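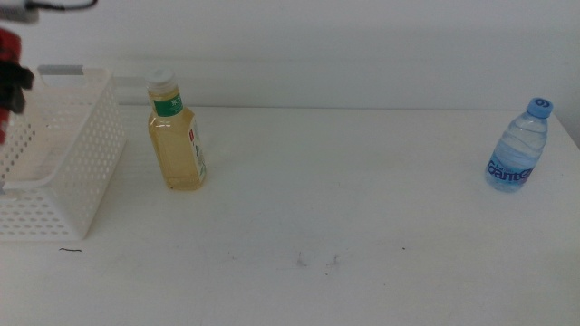 2020-07-11

I have finally written down what the second arm is going to cost us, and it is more than the price of the arm.

We started in March with one arm from Jekport and a budget that had a single line in it. The arm came in on price. Then we paid for the bench, the fingers, a spare set of fingers, a longer cable, delivery, and a power supply that the Fodton quote had listed as optional. It wasn't optional. By the end we had spent more than 1000 pounds on things I hadn't put in the plan at all.

So this time I did the list first.

**Fingers.** The black ones wear at the tips. I am budgeting for 3 pairs a year per arm and buying them with the arm, as postage on small orders is silly.

**Table.** Plain white top again. It marks easily and you can see every scuff, but it wipes down and it is cheap to replace. Girard sell a thicker one which I looked at and decided against.

**Things to pick up.** I used to leave this out. Drinks bottles cost next to nothing and we buy them from the shop. Tall squarish ones and small ridged ones behave differently in the fingers, so we keep both. The perforated plastic baskets are also cheap, and I would get a couple extra.

**Lead time.** Gralar say 9 weeks for the arm. Jekport were quicker last time but have stopped answering emails about the older model. I have put 12 weeks in the plan whoever we go with.

**Service.** Gralar want a yearly contract. I have asked for a price per visit instead and am waiting to hear back.

I haven't settled on whether to buy new or take a refurbished unit. The refurbished one saves a fair bit but the warranty is short, and the controller is a version behind the one we have. Running two versions side by side means keeping two sets of settings, and I know who would end up doing that.

The order has to go in before the quote runs out, so I'll post the final figures once it's placed.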